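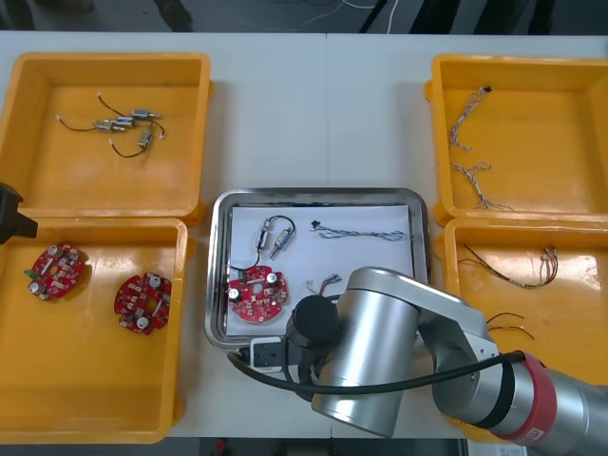 Multcombe Home & Garage Board > Small Spaces > Sorting small parts: drawers or open bins?

ratchetmama
Posted May 10, 2018
OK so my husband and I have been going around and around on this since March and I need outside opinions. We moved to a smaller place and my workbench is now half of a laundry room. I have one of those Colard drawer cabinets, the 40 drawer kind, and I hate it. I can never remember what's where, the labels fall off, and the drawers come all the way out and dump on my feet. I want to ditch it and go with open bins right on the bench. He says I'll have a mess in a week. Who's right?

Humaira Orakzai
You are! I switched two years ago and I'd never go back. If I can't see it I buy it again, that's just how my brain works. I had 300 picture hangers at one point. Three hundred! I rent.

dullchisel
Husband's right, sorry. Open bins collect dust and everybody in the house throws their junk in them. Mine had a dog biscuit and a library card in with the wood screws. Drawers have fronts for a reason. Put better labels on the Colard and give it another shot.

ratchetmama
I've tried three kinds of labels! The slots are too shallow, anything thicker than paper pops right out.

Humaira Orakzai
Dust is what rags are for. My only rule is shallow bins. Deep ones turn into a junk drawer with no lid, and you end up digging with both hands for the one little thing that sank.

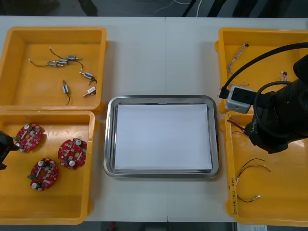 Also please don't go crazy with categories. I started out splitting screws by length AND head AND finish and I quit putting anything away, it was too much like homework. Now it's "long," "short" and "weird" and I'm a much happier person.

dullchisel
"Weird" is not a category.

Humaira Orakzai
It's my biggest one lol

Najwa Salameh
Can I be annoying and say both? I do jewelry repair out of my spare room and I keep whatever I'm working on this week in open bins, and the rest goes in drawers in the closet. My Tannous cabinet is ugly as sin but the drawers have a stop on them so they don't land on your feet. On color, I'd go light or bright inside, dark bins eat dark parts. And buy them used if you can. A restaurant supply place over in Ratavside was clearing some out and I paid next to nothing, who cares if they're scratched. 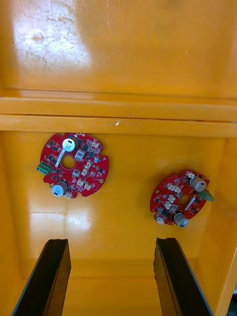 Scuffs on the inside wall, still a perfectly good bin

dullchisel
OK I can live with the closet idea. But for the love of Pete get lids for anything sitting near a dryer. Lint gets into everything.

ratchetmama
Ugh, the lint. I hadn't thought about the lint. Najwa, do yours stack when there's stuff in them? I've got maybe two feet of counter once the detergent is out of the way.

Najwa Salameh
I don't stack mine full, I'm too clumsy. Could you put up a shelf for the detergent?

ratchetmama
That's his next project, apparently. He's been measuring the wall since dinner.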